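Furnmont Opens Its Doors to Home Bakers in Gresstead This July

GRESSTEAD -- After a long winter of planning, and more cups of coffee than anyone would care to admit, Furnmont is delighted to announce that its shared baking kitchen will welcome its first members this July. The kitchen takes up the ground floor of the old Trenex building, a short walk from the river, and it will be open from 8 in the morning until late evening.
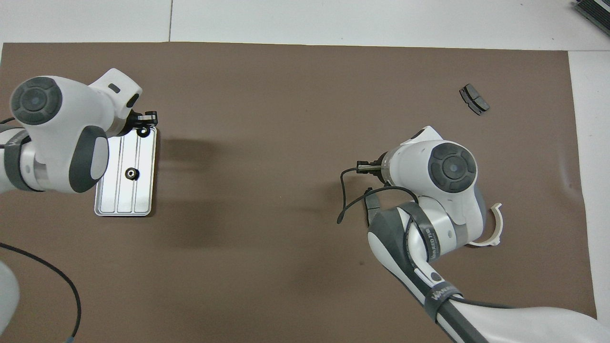
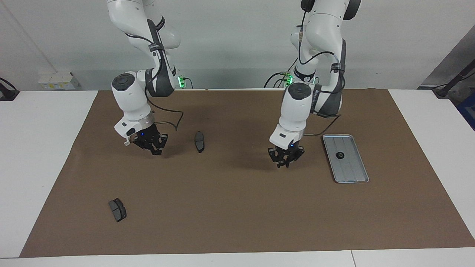
Room for Every Kind of Baker

Membership is meant for folks who have outgrown the oven at home but aren't ready to sign a lease on a shop of their own. We have already heard from 113 people in town and in the farms beyond it -- bread bakers, pie makers, and one family hoping to bring back a grandmother's honey cake -- and we can't wait to meet every one of them!

Members may book by the hour, with dry storage and a shelf in the walk-in cooler included. A monthly pass costs $232, and a single hour is $15 for those who would like to try things out first.

Opening week will bring free tastings each afternoon, along with a sourdough class for beginners hosted by our good neighbors at Talukder Bakery. Please bring an apron, and a jar if you'd like to take some starter home.

Applications are available at the front desk.

Contact: Furnmont Press Office, Gresstead | Copyright Furnmont. All rights reserved. | Back to top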